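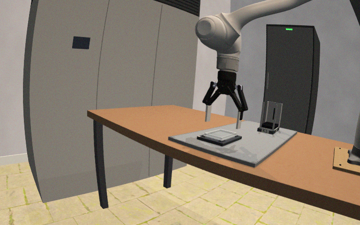 About us

Magesa is a school for upholstery and furniture repair in the town of Flistau. We teach adults who want to learn the trade, and also people who only have one old armchair at home and would like to save it. Both are welcome, and they often sit in the same evening class.

Our history

The school was opened in 1955 as an evening course of the Bratero furniture works. At that time Bratero made sofas and dining chairs for the whole region, and the factory did not find enough people who could sew a straight seam in heavy cloth. So the foremen began to teach after working hours, two evenings in the week, in the room above the cutting hall. The first students paid nothing, but they had to bring their own scissors.

When the factory closed its chair department, the teachers decided to continue alone. They took over the lease of the upper floor, bought the sewing machines for a small price and gave the school the name Magesa. Later we received the ground floor also, and this made life easier, for carrying a three-seat sofa up a narrow staircase is not a pleasure. The staircase is still in use, and the marks on its walls are from that period.

What we teach

The basic course has 318 hours and runs from October until the early summer. It begins with taking apart. A student brings a chair, removes the old cover, and keeps every piece, also the ugly ones, as they will serve as a pattern. After this come the webbing, the springs, the stuffing and the first cover in plain calico. The final fabric is chosen quite late. Many beginners arrive with the fabric already bought, and we ask them to be patient.

The advanced course is for those who finished the basic course or who can show us similar work. It covers deep buttoning, wing chairs, loose covers with piping, and the repair of broken joints with hot glue made from hide. Leather is taught separately, in small groups, as the material is expensive and a wrong cut cannot be sewn back.

We also hold short weekend courses:

Drop-in seats for dining chairs
Footstools, from the bare wood
Hand stitches for repairs that should not be seen
Cane seats, six-way pattern
Cleaning and waxing old wood

For the short courses you need no experience. Please wear closed shoes, and tie back long hair when you use the machines.

How we work

One class has at most eight students. Our teachers have all worked in a workshop before they came to us, and most of them still take private orders. For this reason they know the present prices of horsehair and linen, and they will tell you when a repair costs more than the chair is worth. Sometimes the student wants to do it anyway. We understand this very well.

We prefer natural materials where the chair was made with them. If a chair was built for foam, we use foam. We do not find it correct to put coconut fibre and springs into a seat which never had them, even if it looks more noble in the description.

Homework is not obligatory. But the hand stitches become even only with practice, and ten minutes in the evening help more than one long afternoon.

The fabric library

Next to the office you find our library of samples. It contains 387 fabrics, arranged by fibre and not by colour, and each sample has a card with the width, the repeat of the pattern and the resistance to rubbing. Students can borrow up to five samples for one week, to see them at home in their own light. Visitors from outside may look at them during office hours. Please return the cards together with the samples.

Our sister workshop

In Momano, on the other side of the river, we have a small workshop where former students can rent a bench by the day. The rent is 40 per day and includes the use of the compressor, the button press and the long cutting table. You bring your own hand tools. Storage of furniture overnight is possible for small pieces. For larger ones, please ask before you come with the van.

How to join

Places for the basic course are given in the order of registration. Before you register, we invite you to visit a lesson and to talk with the teacher about your chair. A photograph is enough for the first talk. If the frame has woodworm, leave the chair at home and tell us, so that we can explain the treatment first.

The fee can be paid in two parts. Webbing, tacks, thread and calico are included. Springs, stuffing and the final fabric are not, and the teacher will help you to calculate the quantity.

The office is on the ground floor, the second door after the yard. If it is closed, ring the bell of the workshop, and wait a little, the machines are loud.

Page last changed: 2021-03-12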